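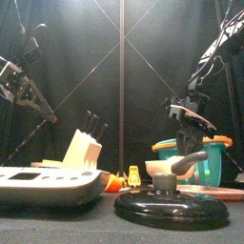 Bench Notes

Two arms, one boat, and a week of swapping fingers

If you came by the back bench this week you'll have noticed that the toy box has taken over. There's a boat on the left with a knife block riding on its deck, a pink toy saucepan and a teal bucket on the right, and a little yellow figure standing in the middle with its flat face. I've grown weirdly fond of the yellow figure. It falls over if you breathe on it, so it's been a great judge of who's driving the arms gently and who isn't (it's me, I'm the one who isn't).

What we're doing is a straight comparison of gripper fingers. Ynyr Price has been saying since September that our long fingers are fine and our controller is lazy, and I've been saying the controller is fine and the fingers are awful, so we finally put some proper time aside to settle it. We ran the long set and the short set, first on the old controller and then on the Dremeck one, with the same toys in the same starting places, or as close as we could get them by eye. Every combination got 20 tries per toy, and by the end of it I was dreaming about saucepans.

Let's start with the saucepan, then. The handle is the obvious place to grab it, and the long fingers do get hold of it nicely. But the handle slopes up, so the pan wants to roll in the grip as soon as it leaves the table, and then you've got a pan facing the wrong way and a sulking operator. The short fingers hold it much more firmly. The trouble is that you have to come down really low to reach anything, and with that teal bucket standing right behind the pan there isn't much room to come down into. I clipped the bucket more times than I'm going to put in a newsletter!

The knives were my favorite part. Three black handles stick up out of the block at an angle, and they sit close together, so you're trying to pinch one and leave its neighbors alone. Long fingers win this one and I will hear no arguments. Mared Lloyd got so good at it that she started choosing which knife she was going to take before she sat down, which I thought was showing off until I tried it myself and pulled the whole block off the deck.

Round things are still hard. The orange piece near the bow of the boat looks like the easiest pick on the table and it just isn't. Flat fingers touch a curved side in such a small spot that if you're even slightly off center, away it goes. We stuck a softer pad on the short fingers late on Thursday and it helped a lot, but the pad started peeling at the corner after an hour, so I need a better glue before I'll call that a result. If anybody has a favorite, please tell me. I've tried the stuff in the red tube and the stuff in the drawer.

Now, the controller. Ynyr, you may enjoy this paragraph. The Dremeck box is a lot smoother on slow moves, and you feel it most when both arms are in close over the same bit of table. With the old one there was a little shiver right at the end of each move, and I'd been blaming the fingers for it for months. With the new one the shiver is gone on the left arm and nearly gone on the right. So some of what I'd been calling bad fingers was the controller after all. Some of it! The pan still rolls.

I do have one moan, and it's about the cables. There are loops of wiring down the right arm and I'm always nervous of them when the elbow swings out. The tie we used slid down the link twice in one afternoon. Mared wants to print a small clip that snaps into the cut-outs, and she's drawn one up already, so that should be on by the next round.

Camera people, I haven't forgotten you. The view we're using looks great until the right gripper drops down over the bucket, and then you can't see half of what you're reaching for. I ended up leaning sideways in my chair, as if that would help. We're going to try a second view from higher up and see if it saves us any fumbling. The Vaughan mount is still in its bag if somebody wants to fit it before I get to it.

Next up is the short fingers with proper pads, then the same again with the boat turned around so the bow points the other way. Come and have a go if you've got half an hour. The sign-up sheet is taped to the door, and there are still gaps on most afternoons.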